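Whitcombe Tabletop Loom, Set-up Guide
Section 3: Warping and First Threads
Rev. 6/14/19

Read the whole section first. Then go back and start. Saves a lot of unpicking.

3.1 Before you begin

You need the loom (assembled, see Section 2), the warping peg, both clamps, the threading hook, scissors and a cone of warp yarn. We pack a starter cone of Dreravia cotton, 600 yards. Enough for the sampler plus a scarf if you don't waste much.

1. Pick a table. Sturdy, flat, doesn't rock. Clear more of it than you think you need.
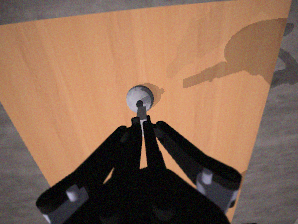
2. Set the loom at one end with the back beam facing down the length of the table. Front beam toward you.

3. Clamp the loom down. Both sides. Felt pads go between clamp and table, tighten by hand only.

CAUTION: Do not use pliers on the clamps. The screws strip and we don't replace stripped screws under warranty.

4. Clamp the warping peg at the far end. Measure from back beam to peg. For the sampler you want 72 inches. If your table is too short put the peg on a second table or a heavy bookshelf, anything that wont slide.

3.2 Direct warping

5. Heddle in the neutral slot. Check it twice.

6. Tie the yarn to the back beam rod. Double knot, left side.

7. Pull a loop through the first slot with the hook, walk it to the peg, drop it over. Back to the loom. Yarn goes around the rod, next slot, next loop. Over the rod one time, under the next. Keep going.

Even tension, not tight. Tight loops pull the peg over and you start again.
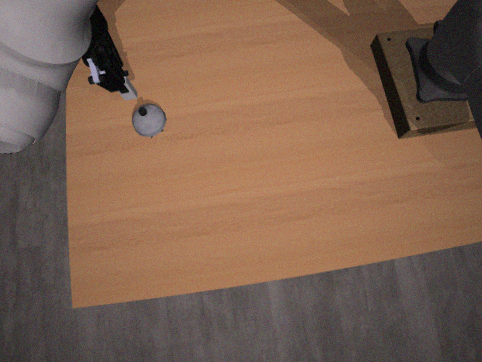 Yarn direction matters more than people expect. The warp has to run dead straight from back beam to peg, otherwise one edge comes out longer and you get a baggy selvedge around row thirty. Sight down the threads from the front. If your table has a visible grain, like the fine, slightly wavy lines on the orange-brown top shown, don't line up to that, it drifts upward as it goes across. Use the table edge or a strip of masking tape. Re-check after every inch of width.

8. Last slot done? Cut the yarn, tie off at the rod.

9. Lift the loops off the peg, all together, and hold them in one fist. Cut the end. Do not let go. If you let go see Troubleshooting, 3.5.

3.3 Winding on

10. Turn the back beam handle away from you, one full turn. Slip in a sheet of the brown packing paper. Keep turning, keep adding paper. Paper should be wider than the warp on both sides.

11. Stop when the cut ends hang 10 inches past the front beam.

12. Click the pawl into the ratchet. Tug the warp. Nothing should move.

NOTE: Looms with a serial number below 1104 have the pawl on the left. Works the same, just mirrored.

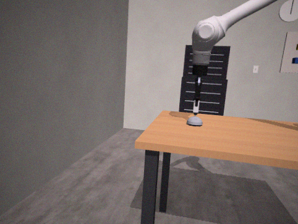 13. Threading the holes. Each slot now has two threads. Take one out, pull it through the hole to the right. Leave the other where it is. Go left to right and don't skip. Good light for this part.

14. Tie on to the front rod in bunches of one inch. Middle bunch first, then the outside ones, then fill in. Pat the warp flat handed. Soft spots get re-tied.

3.4 Weave the header

15. Thick scrap yarn, six rows, heddle up then down. The gaps between bunches should close. If they dont, add four more rows.

3.5 Troubleshooting

Dropped the warp: comb it out with your fingers from the heddle forward. Never from the cut end.

Crossed threads: untie that bunch only, fix, re-tie.

Heddle sticks: rub the slots with a candle stub. No oil.

Spare parts: peg is part 559, heddle is part 698, both in the Wirkavetti catalog. Brarent heddles do not fit this loom, the side blocks are too wide.

Next: Section 4, Loading the Shuttle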